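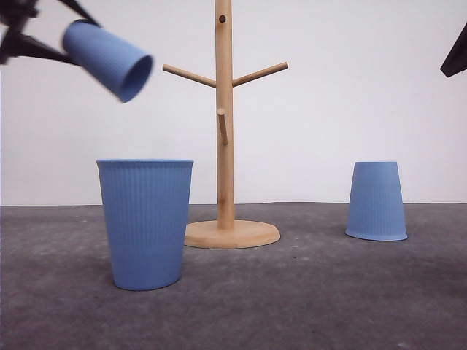 Archiv durchsuchen Suchbegriff eingeben Los

Re: [hoffest] Pfandbecher, Spülen und die Sache mit den Marken

19. Mai 2024, von Vlastimil Bartoš
7 Antworten 2 mal geteilt

Liebe Runde,

entschuldigt bitte, dass ich erst jetzt zum Schreiben komme, bei uns war die Verwandtschaft im Haus und an den Rechner war tagelang nicht zu denken. Ich habe Eure Nachrichten aber alle gelesen, manche sogar zweimal, und ich freue mich sehr, dass die Becherfrage so viele von Euch bewegt!

Für die Neuen auf der Liste ein kurzer Rückblick. Beim Wintermarkt im Dezember haben wir zum ersten Mal ganz auf Einweg verzichtet und bei Broltard 1.610 Becher geliehen. Das war großzügig gerechnet, zu Besuch waren ja fast 1.000 Leute, aber wer Glühwein trinkt, trinkt danach gern noch einen Kinderpunsch (oder umgekehrt), und gespült wurde erst am nächsten Morgen drüben in Bemness. Zurückgekommen sind alle bis auf 118. Die stehen jetzt vermutlich in den Küchenschränken von halb Flilside, und ich gönne sie jedem, nur bezahlen mussten wir sie eben trotzdem.
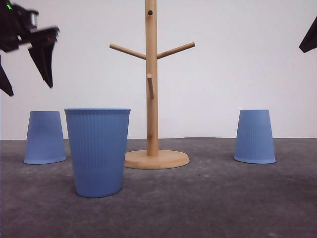

Ein blauer Becher, mit der Öffnung nach unten.

Was mich beim Sommerfest umtreibt, ist eigentlich weniger der Schwund als die Schlange an der Rückgabe. Im Winter standen die Leute mit klammen Fingern da und suchten ihre Pfandmarke, die im Handschuh steckte oder im Kinderwagen oder schon beim Opa, der längst im Bus saß. Mein Vorschlag wäre deshalb, die Marken ganz wegzulassen. Zwei Euro auf den Becher, zwei Euro zurück, fertig. Der Wirt vom Havlíček macht das in seinem Biergarten seit Jahren so und hat mir versichert, dass dort noch niemand mit fremden Bechern reich geworden ist.

Dann das Spülen. Wir könnten diesmal vor Ort spülen, hinten an der Remise, dort liegt Strom und der Abfluss ist seit dem Umbau auch breit genug. Eine Leihmaschine bekämen wir günstig, wir bräuchten dann bloß 900 Becher, und die Fahrt nach Bemness fiele weg. Dafür müsste den ganzen Nachmittag über jemand an der Maschine stehen, und ich weiß selbst, dass man am liebsten vorne sitzt, wenn die Kapelle spielt. Ich würde die erste Schicht nehmen - bei der Musik vor fünf Uhr verpasse ich, unter uns gesagt, nicht so viel.

Und noch etwas, das mir am Herzen liegt: Bitte lasst uns für Kaffee und Kuchen beim Porzellan bleiben. Die alten Tassen aus dem Gemeindesaal passen nicht zusammen und die Hälfte hat einen Sprung in der Glasur, aber ein Stück Pflaumenkuchen schmeckt mir daneben einfach besser.

Auf die letzte Nachricht hierzu wollte ich auch noch eingehen, ich hänge sie unten an.

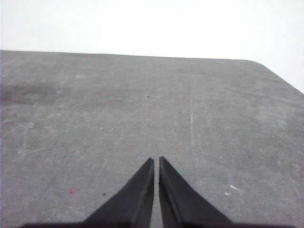
Rungnapa Sitthichai schrieb:
> Ohne Marken bin ich sofort dabei, aber zwei Euro sind
> für Familien mit drei Kindern schnell ein Batzen Geld,
> der den ganzen Tag gebunden ist. Können wir bei den
> kleinen Bechern auf einen Euro heruntergehen? Und wer
> wechselt eigentlich das Kleingeld, wenn es abends
> knapp wird?

Liebe Rungnapa, mit dem einen Euro hast Du mich schon überzeugt, das machen wir so, wenn keiner widerspricht. Wechselgeld hole ich am Tag davor von der Bank, in Rollen, und bringe es in der alten Keksdose mit. Schreibt mir bitte, wer sich eine Schicht an der Spülmaschine vorstellen kann, eine Stunde reicht völlig.

Herzlich grüßt Euch
Vlastimil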